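What a Back Catalogue Is Worth

When Niilo Suominen sold the rights to most of his songs last October, the buyer's first request was for a spreadsheet. The Finnish singer had released music for two decades under his own name and as one half of Trinska, and his accountant had always treated the royalty statements as a single line of income. The buyer, a rights fund called Clurnoria, wanted every work listed separately, with its co-writers, its shares and its earnings by territory.

The list ran to 512 entries. Remixes, live versions and edits for radio made up a large part of it. Once those were grouped under the songs they came from, the number of works that earned anything worth modelling was much smaller, and most of the income came from the first two Trinska albums.

Published estimates of musicians' wealth seldom go into this. They tend to take a sale price, add property and touring, and print a total. A catalogue sale is harder to read than that, because the word "catalogue" covers at least two kinds of property.

The first is the song itself, meaning the words and the tune. The writer owns it at the start and usually assigns part of it to a publisher. The second is the recording, often called the master, which in many contracts belongs to the label that paid for the studio. A stream pays both sides, in unequal amounts. A cover version pays the writer of the song and pays the owner of the original recording nothing. A film placement needs permission from both, and the two fees are negotiated separately.

Suominen sold his writer's share and his publishing share. He did not sell the Trinska masters, which he has never owned. Ollelard, the label that signed the duo, still holds them, and pays him a performer's royalty under a contract that predates streaming. Reports of the sale described him as having "sold his music". He had sold one side of it.

The price was reached by a method common to the trade. The fund takes the net publisher's share, the money left after the writers and the collection costs have been paid, and averages it over 3 years. Where writer's income is part of the deal, that is added and averaged in the same way. The result is multiplied by a figure that reflects age, stability and how much the buyer thinks can be added through film and advertising.

"The multiple gets the headlines, but the average is where you argue," says Gonçalo Seixas, who valued the catalogue for the seller. A song used in a television series can double its earnings for a year and then fall back. The seller would like that year counted in full. The buyer would like it removed. In this case it was counted at half weight.

Age matters as much as size. A new song loses income quickly in its early years, then settles. Funds prefer songs past that drop, where the curve is nearly flat and a forecast has something to rest on. Suominen's later solo work, which had sold better on release than people now remember, was still on the slope and was priced at a lower multiple than the duo's material.

Then come the deductions. An unrecouped advance passes to the buyer or is cleared from the price. Disputed shares are held back. Naheed Bhutto, a royalty auditor brought in by Clurnoria, found 300 registrations where the writers' percentages did not add up to a hundred, or where one society's entry disagreed with another's. Most were clerical. A few were not, and part of the payment was placed in escrow until the co-writers signed.
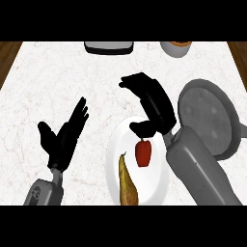
One of those co-writers was Stavros Lazarević, a session keyboard player credited on some Ollelard sleeves and missing from others. He had been paid a flat fee at the time and had no paperwork for the rest. His claim was settled for a small share of four songs, and he chose to keep that share when the fund offered to buy it. Under the agreement he receives his own statements, twice a year, and must be told of any advertising use -- though he cannot block one.

Tax explains some of the timing. In many countries royalties are taxed as income in the year they arrive, while the sale of a right may be treated as a capital gain at a different rate. Whether that treatment applies depends on where the writer lives and how the rights were held. Suominen had moved his publishing into a company, Morais, some years earlier, so the sale was made by the company. The money reached him later and in stages.

None of this shows in a net worth figure. A writer who sells has swapped a stream of future payments for cash, and on paper should be no richer the day after. The published estimate usually jumps all the same, since the catalogue was never in it to begin with. An artist of equal standing who keeps the rights can look much poorer on the same list.

Afonso Aguiar, who manages three acts of roughly Suominen's generation, has advised one of them to sell and two to wait. The one who sold had no heirs in the business and a large touring debt. Of the others, one is due to regain her American rights within a few years under the termination rules, and a sale before then would be priced as if that uncertainty were a fault. The second simply likes to approve every use of his songs, and a buyer will rarely pay full price and leave that power with the seller.

Suominen kept a narrower form of it. His contract lets him refuse political campaigns and anything that changes the words. Requests under those two headings go to him by email, and he has ten working days to answer. If he does not, the fund may go ahead.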